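Brandalum 20 Digital Mixer: Frequently Asked Questions

Hire and support information for customers of Kurnach Audio

How many inputs does the Brandalum 20 have?
It has 20 microphone inputs on the rear panel, all on XLR. There are also 2 stereo line inputs on mini-jack and RCA for playback from a laptop or phone.

Can I control it from a tablet?
Yes. The mixer needs to be on the same network as the tablet, and we supply a small router with every hire. The app gives you faders, EQ, sends and mutes. Firmware updates and show file transfers have to be done at the desk.

How many people can be connected at once?
We recommend no more than six devices. If the band is mixing its own monitors, set each player's access to their own mix in the User page before soundcheck.

Does it come with show files already loaded?
Every hire desk leaves us with a blank file called START and a basic band layout called BAND. Save your own work under a new name. Anything left on the desk is wiped when it comes back, so copy it to a USB stick before you return it.

My USB stick isn't recognized. What's wrong?
It's probably formatted as NTFS. The desk reads FAT32 only. Reformatting erases the stick, so move your files off first.

Can I use an Eker stage box with it?
Yes, with firmware from January or later. Use shielded Cat5e cable, up to 80 metres, and set the desk as clock master. Older stage boxes will connect but may click — if you hear clicking, check the clock setting before you swap the cable.

Can I record a show?
You can record a stereo mix straight to USB. Multitrack recording needs a computer connected at the back, and the driver must be installed beforehand on Windows. Macs don't need one.

The faders don't match what I'm hearing. Is the desk faulty?
Check which layer you're on. If the Sends on Fader button is lit, you're looking at a monitor mix and the main mix hasn't changed.

What does it cost to hire?
A weekend is $319, with the router and power cable included. A full week is $783. Flight cases are extra.

Who do I call if something goes wrong during a show?
The number is on the label under the armrest. Ask for Yavuz Keskin or Ilse Bakker.

Last updated Sunday, June 16, 2024

Comments (1)

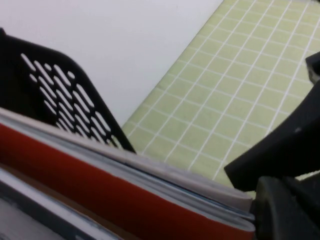 Daryna Polishchuk: On the clicking with the stage box, ours kept doing it with the desk set as master. The sample rates were different at each end, 44.1 on the desk and 48 on the box. Might be worth adding to the answer.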